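# Le planétarium de Boros remplace son système de projection

Le planétarium de Boros a fermé sa coupole au public en mars pour remplacer l'ensemble de sa chaîne de projection. La réouverture est fixée au 1er août, avec une première séance à 14 heures. Le projecteur optomécanique installé à l'ouverture du bâtiment a été déposé, et la voûte est désormais couverte par un système hybride associant un projecteur d'étoiles à fibres optiques et un ensemble de vidéoprojecteurs laser.

Le marché a été attribué en deux lots. La société Hiltix a fourni le projecteur central et son pupitre. Draleo s'est chargée de la vidéo pleine voûte, des serveurs de rendu et du calibrage géométrique. La réfection de l'écran, qui ne figurait pas dans le cahier des charges initial, a été ajoutée par avenant après l'inspection des panneaux.

## Une source ponctuelle par étoile brillante

L'ancien appareil fonctionnait par transparence : une lampe unique éclairait des plaques percées, et l'image des perforations était reportée sur la coupole par une série d'objectifs. Le principe est éprouvé, mais le rendement lumineux est faible. Les étoiles de première grandeur apparaissaient comme de petits disques dont le diamètre croissait avec l'éclat, défaut sensible dans les constellations d'hiver.

Dans le nouveau projecteur, chaque étoile brillante est alimentée par une fibre individuelle. Le diamètre apparent reste inférieur au pouvoir séparateur de l'œil depuis tous les rangs de la salle, et l'éclat est réglé par le flux injecté. Les étoiles faibles sont encore produites par des plaques gravées. La scintillation, autrefois absente, est obtenue par un disque modulateur placé devant les faisceaux de fibres ; les animateurs peuvent la supprimer pour simuler un ciel vu hors atmosphère.

Les planètes, le Soleil et la Lune ne sont plus confiés à des projecteurs mécaniques séparés. Ils sont générés par la vidéo et superposés au champ stellaire. La synchronisation entre les deux systèmes constitue la principale difficulté de ce type d'installation : lors d'une rotation diurne accélérée, un retard d'une seule image suffit à faire glisser Jupiter par rapport aux étoiles voisines. Le serveur maître transmet donc au projecteur central une position anticipée, corrigée à partir des codeurs angulaires montés sur les axes.

## Cinq vidéoprojecteurs, un seul noir

La couverture vidéo est assurée par cinq appareils répartis derrière la corniche. Les zones de recouvrement font l'objet d'un fondu logiciel complété par des masques physiques, nécessaires dans les séquences sombres. Un vidéoprojecteur n'éteint jamais complètement sa source, et la somme de deux niveaux de noir résiduels dessine sur la voûte une bande grise que le traitement numérique ne peut pas retirer.
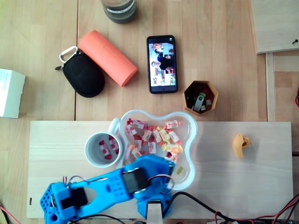
Le contraste a été retenu comme premier critère de choix, avant la définition. Les essais comparatifs menés dans la salle ont conduit à écarter une configuration plus lumineuse dont le niveau de noir effaçait la Voie lactée du projecteur optique. Pendant les séances consacrées au ciel nocturne, des obturateurs ferment en outre les appareils qui ne projettent rien.

Le calibrage géométrique repose sur une mire de 400 points, relevée par des caméras fixes logées dans la corniche. Le logiciel Etumov compare la position mesurée de chaque point à sa position théorique et calcule la déformation à appliquer à chaque flux. L'opération était auparavant manuelle et immobilisait la salle une journée entière. Elle s'effectue maintenant la nuit, salle vide, et produit un rapport d'écarts consultable le matin par l'équipe technique.

## La coupole et la salle

L'écran est formé de 361 panneaux d'aluminium perforé, rivetés sur une ossature en arcs. L'inspection a révélé des différences de teinte entre les panneaux proches des bouches de ventilation et ceux du zénith. Tous ont été démontés, nettoyés et recouverts d'une peinture gris moyen. La réflectance choisie est inférieure à celle du revêtement d'origine, ce qui limite les réflexions croisées d'un bord à l'autre de la voûte lorsqu'une image claire occupe un seul côté. Les perforations ont été conservées pour le passage de l'air et du son.

La jauge passe à 142 places. Elle diminue légèrement du fait de l'élargissement de l'allée centrale et de la création d'emplacements pour fauteuils roulants au dernier rang, où l'horizon de la coupole est le plus lisible. La disposition concentrique est maintenue. L'inclinaison des dossiers a été différenciée selon les rangs, les spectateurs du centre ayant à regarder plus haut que ceux de la périphérie.

La climatisation a été reprise pour absorber la charge thermique des serveurs, installés dans un local séparé et reliés à la salle par fibre. Le bruit de fond mesuré au centre de la salle est conforme à l'objectif du cahier des charges.

## Programmation

Estela Orellana, responsable technique du planétarium, indique que les séances commentées en direct resteront majoritaires. « Le pupitre a été conçu pour qu'un animateur seul puisse changer de latitude, de date ou d'échelle sans quitter le ciel des yeux. Les films enregistrés viennent en complément. »

Le catalogue de reprise comprend une séance sur le ciel du soir, renouvelée chaque mois, une présentation du système solaire et un programme sur la mesure des distances, de la parallaxe aux céphéides. Ce dernier exploite la possibilité, nouvelle à Boros, de quitter la position terrestre et de parcourir un catalogue stellaire en trois dimensions. Durant ces séquences, le projecteur optique est éteint progressivement et la vidéo prend seule le relais ; la transition a demandé un réglage colorimétrique particulier, les fibres donnant un blanc plus froid que les sources laser.

Les groupes scolaires seront accueillis à partir de la rentrée, le matin uniquement. Les enseignants peuvent demander une séance réglée sur la latitude et la date de leur choix, à condition de le préciser lors de la réservation.

## Ce que devient l'ancien projecteur

L'appareil déposé n'a pas été cédé. Il a été remonté dans le hall, sur son piètement d'origine, avec les deux sphères porte-étoiles et la cage des planètes. Les moteurs de mouvement diurne ont été révisés et pourront fonctionner à vitesse lente pendant les visites techniques. La lampe ne sera pas remise en service, le modèle n'étant plus fabriqué.

Les plaques stellaires de rechange, les carnets d'entretien et plus de 400 diapositives utilisées pour les panoramas d'horizon ont été versés aux archives de l'établissement. Leur numérisation est en cours. Une partie des panoramas sera réutilisée dans les séances de ciel local, après correction de la perspective pour la nouvelle géométrie de projection.

La billetterie en ligne est ouverte. Les billets achetés avant la fermeture et non utilisés restent valables jusqu'à la fin de l'année, sur réservation préalable d'une séance.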